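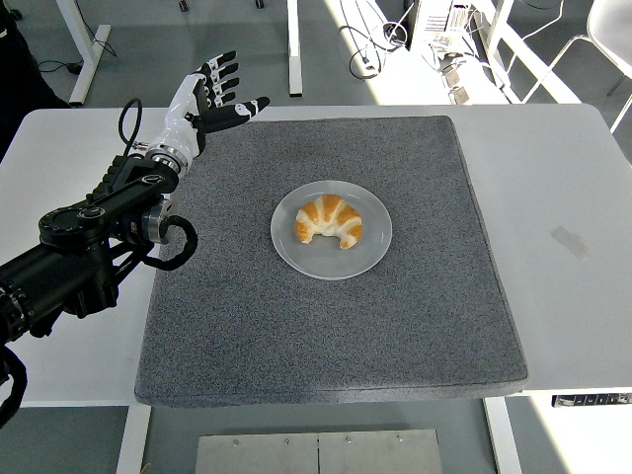
I went along to the Marmont open afternoon mostly because my sister-in-law, Lorraine Penrose, has packed pastries at the Whiteley bakery for 17 years, and the bakery is one of the places Marmont has been talking to about putting robots on the line. She wanted company for the drive, and I wanted to see what all the kitchen-table arguing had been over. I suppose I was expecting a big orange thing in a cage, the kind you see welding cars on the news. What we stood around instead was a white table with a soft grey mat on it, one croissant on a white plate, and an arm with a proper hand at the end, white palm and black jointed fingers, thumb stuck out to the side as if it were about to make a point. Lorraine looked at that hand for a good long while and then said, quite loudly, "Well, it's got better nails than me."

Our guide was Qianru Xie, who was very patient with a group that had nearly all come straight from early shift and kept asking where the coffee was. (Down the hall, second door, and it was good coffee too.) She explained that pastry is harder than it looks for a machine. A box is a box, but every croissant has its own lean to it, and if you squeeze the way you'd squeeze a box you end up with flakes all over the floor. Lorraine nodded all the way through this. She's been telling new starters the same thing for years, usually with her hands in the tray while she talks, and I think she was rather pleased to hear it from someone with an engineering degree.

After that we sat down in the meeting room, and it was the part I'd really come for. Ruth Crabtree runs the packing floor at Whiteley and she didn't dress anything up. The plan is for a trial on one bench, starting in July, on the late shift, where they've had trouble filling spots. Trays would still be loaded by people, and so would anything with icing or fruit on it. Somebody would need to be trained to mind the bench, clear it when it stops and do the wipe-down, and that job would be offered to the packers first, with a bit more in the pay. There are 13 of them on that shift at the moment.

Reece Bunting, who's the delegate, asked what happens in the second year. Ruth said she didn't have an answer she'd be willing to put in writing, and I respected her for that, though I noticed a few folded arms. Reece also wanted to know who sets the pace, the bench or the person beside it, and that got the longest discussion of the day. Lorraine's wrists have been bad for a while now, so she's not against handing over some of the picking and placing, but she doesn't want to be hurried along by it either.

My nephew Kieran had come too and spent most of the afternoon asking Qianru about cables. He's put his name down for the training, much to his mother's surprise!

We got home after seven with a bag of day-olds from the bakery shop. Lorraine is going to the next meeting on Thursday, and she's asked me to drive again.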